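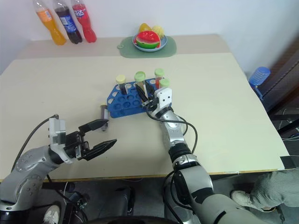

# Measuring sugar in soft drinks by weight – readings don't agree with the label

**Maiara Sales**

I run a Saturday science club in Hunstead for children in the last year of primary school. For the next block I want them to find the sugar content of ordinary fizzy drinks by measuring density, then compare it with the figure printed on the bottle. I tried the method myself first and it does not work well enough to put in front of a class.

Method as follows. I have a small glass jar with a ground rim. Empty and dry it weighs 128 g. I fill it to the brim with tap water, slide a flat piece of glass over the rim to push out the excess, take the glass away, dry the outside and weigh again. That gives 206 g. I then do the same with the drink, divide the mass of drink by the mass of water, and look the ratio up in a table of sucrose solutions.

The trouble is that the answer moves about. The same orange drink from the same bottle came out level with water on one filling and sweeter than golden syrup has any right to be on the next. A cola gave a plausible figure once and then would not repeat it. The scale is a kitchen one that reads to a whole gram.

What I have already tried:

- rinsing the jar with a little of the drink before filling
- stirring the drink with a fork to get rid of the gas
- letting everything stand in the same room overnight

I would like to know which part of this is at fault, and whether it can be put right without buying laboratory glassware. There is a small budget, but it also has to cover pH paper and a replacement kettle. I would also like the method to stay simple enough that a ten-year-old can see why it works. A meter that just shows a number is not much use to me.

Posted 11th February

---

**Marcelino Vasconcelos**

It's the fizz. Bubbles take up room and weigh nothing, so the jar is light. Boil the drink for a few minutes, let it cool and measure again. Boiling drives all of the gas off. I did this with tonic water years ago and got the label figure more or less on the nose.

---

**Wagner Bittencourt**

The scale is the main fault. The gas comes second, and the way the jar is filled comes third.

**Resolution**

Your jar holds 78 g of water. A sugar solution gets denser by close to 0.4 per cent for each extra gram of sugar in 100 g of solution, over the range that matters for soft drinks. In your jar, then, one extra gram of sugar per 100 g changes the reading by about a third of a gram. The scale cannot show a third of a gram. One step of the display is worth a little over three grams of sugar per 100 g, and a typical full-sugar drink has ten or eleven in total, so the whole range from water to cola is covered by three or four steps.

You are also taking one reading away from another, twice over, and each is rounded. The rounding errors can add up or cancel out, depending on luck. Most of your scatter is accounted for before we consider bubbles at all.

There are two ways out. One is a finer scale. Pocket scales reading to a hundredth of a gram are cheap, but many of them stop at 200 g, and your full jar is over that. Check the capacity before you buy, or use a lighter jar. The other way is a larger volume on the scale you have.

**Larger volume**

Take an empty plastic drinks bottle of the 2 litre size, provided the scale will carry it. Many kitchen scales go up to 5 kg. One gram is then one part in two thousand, worth roughly an eighth of a gram of sugar per 100 g. The limit is now how well you can fill to the same level each time, and the neck helps you there. It is narrow, so an error of a millimetre or two in height is only a small volume. Stick a strip of tape around the neck and fill to the top edge of the tape, with your eye level with it.

Do not squeeze the bottle when you lift it. A soft bottle that has been dented and pushed out again does not hold what it held before. Thick-walled ones are better than the thin sort used for still water. Leave the cap off for every weighing, or on for every weighing.

The drawback is that you need a full bottle of each drink, and with the gas gone it will not be worth serving afterwards. A half-litre bottle is a reasonable halfway point, at about half a gram of sugar per step.
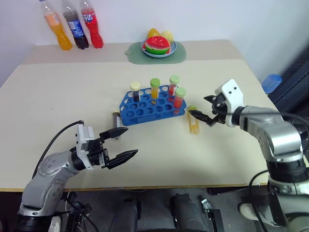 **Getting rid of the gas**

A fork is not enough. Pour the drink from one jug to another from a decent height until the froth dies down quickly after each pour, then leave it uncovered overnight in a wide bowl with a clean cloth over it. The test for whether it has worked is to half fill a screw-top container, close it, shake hard and open it. If there is no hiss, go ahead.

Dissolved gas has little effect on density compared with sugar. What does the harm is gas that has come out of solution and is clinging to the glass, so after filling, tap the sides and wait. Top up to the mark if the level drops.

I would not boil it. See below.

**Temperature**

You have this right already, but say why to the children. Water and drink must be at the same temperature. A few degrees between them is worth a noticeable fraction of a gram of sugar per 100 g, and a bottle straight out of the fridge is a good deal more than a few degrees out.

**Comparing with the label**

The table you are using almost certainly gives grams of sugar per 100 g of solution. The label gives grams per 100 ml. To get from the first to the second, multiply by the density in g/ml. If your table says 10.2 and the density is 1.04, the label figure to compare with is 10.6. People leave this step out and then blame the jar.

Bear in mind too that the method measures everything dissolved in the drink. Acids, flavourings and salts are all counted as sugar. For a cola the extra is slight. For a drink with a lot of fruit juice it is larger, and you should expect to come out a few tenths high.

**On boiling**

Marcelino's point about bubbles is correct as far as it goes. The trouble with boiling is that water leaves as steam along with the gas. Lose five per cent of the water and the sugar reading goes up by about five per cent of its value. A lost-water error pushes the result up and a bubble error pushes it down, so the two can meet in the middle and give the label figure by accident. If you do want to use heat, weigh the pan before and after and make the loss up with distilled water once it has cooled. It is more work than pouring.

---

**Iolanda Pimentel**

Agree with nearly all of Wagner's answer. Two additions, from having taught something similar at Hakbridge.

First, buy a brewing hydrometer. It costs less than a decent pocket scale and it keeps the thing you asked for, which is that a child can see why it works. The float rides higher in a denser liquid. Let them make one beforehand from a drinking straw with a lump of modelling clay in the end, mark the water level on it, and then move to the glass one. You need a tall narrow jar to float it in. Spin it gently as you lower it so that bubbles come off the stem, and read at the flat surface of the liquid, ignoring the bit that creeps up the glass. Most brewing ones are marked in specific gravity, so water is 1.000 and a full-sugar drink sits near 1.040. Check yours in water first. The paper scale inside can slip, and one of mine, a Frota, read 2 divisions high from new. I took that off every reading and it was otherwise fine.

Second, include a diet version of one of the drinks. The strong sweeteners are used in such tiny amounts that it should read very near to water, and the class will remember it. Tell them nothing in advance and have them write down a guess.

A caution if you mean to stand samples in a rack for the children to compare by eye: colour says nothing about sugar. Mine ranked them from dark to light every time, and were sure of it. Label the tubes with letters and keep the key yourself. And decide before the session whether anything is going to be drunk. If it is, keep those cups and those bottles well away from the measuring table.

---

**Maiara Sales**

Thank you all. I repeated it this afternoon with a half-litre bottle and the tape on the neck. Three fillings of flat cola agreed to within one gram, and the result is close to the label once I multiply by the density, a step I had indeed left out.

I have ordered a hydrometer. Iolanda, would an ordinary measuring cylinder do for the tall jar? I have one with an inside width of 32 mm but don't know how fat the bulb is going to be.

---

**Iolanda Pimentel**

Probably. The bulbs on the short ones can be narrow and on the long ones rather wide, so measure it when it comes. You want a few millimetres clear all round. If it touches the wall it will stick and read wrong.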